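Lomska housing office starts toilet replacement in September

2020-08-30

The housing office in Lomska will replace old toilets in 180 rental apartments, starting in September. The work was planned for the spring, but it was moved because the supplier could not deliver in time. The apartments are in the Stolorham and Lolholm blocks, and all of them still have the original bathrooms.

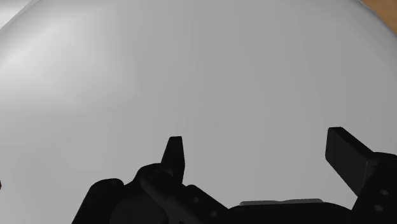 Housing Office, Department of Building Maintenance

The toilets now in use in these blocks need much more water for one flush than the new ones. In Stolorham, tenants have also complained for a long time about tanks which continue to run during the night. The office repaired many of them last winter, but spare parts for this old type are difficult to find and some repairs did not hold for long.

The new toilets have a flush with two buttons, one for a small and one for a full flush. Tenants do not pay for the replacement, and the rent stays the same. The price of water is calculated for the whole building, so a lower use will be seen first in the yearly statement and not in the monthly bill.

The work is done by the company Vlachou, which also changed the water pipes in Lolholm. The company will send 2 teams, and each team can finish 4 apartments in one day. Stolorham is first. Lolholm follows when all stairways in Stolorham are ready.

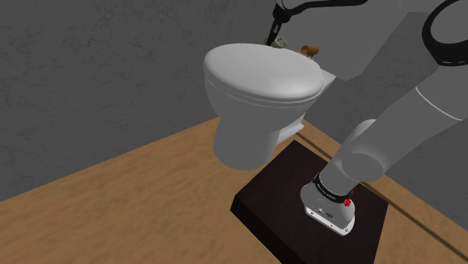
Every household will receive a letter 5 days before the visit, with the date and the hours when somebody must be at home. Tenants who cannot be at home can leave a key at the housing office against a signature. Please remove rugs, laundry and small furniture from the bathroom before the team arrives. The water in the stairway will be closed for a short time in the morning, and it is good to fill a pot for cooking and drinking.

The old toilet is taken away on the same day. Tenants who bought their own seat and want to keep it should tell the workers before they begin. We cannot promise that an old seat will fit on the new model.

Some tenants in Lolholm have asked if a higher toilet is possible for persons who have difficulty to sit down or stand up. This is possible without extra cost, but the request must come to us in writing before the work begins in your stairway. A form is available at the office and in the laundry room of each block. A note from a doctor is not necessary.

Floor tiles and sinks are not included in this project. If you see damage on the floor near the toilet, please report it in the usual way, so that the repair can be made on the same visit.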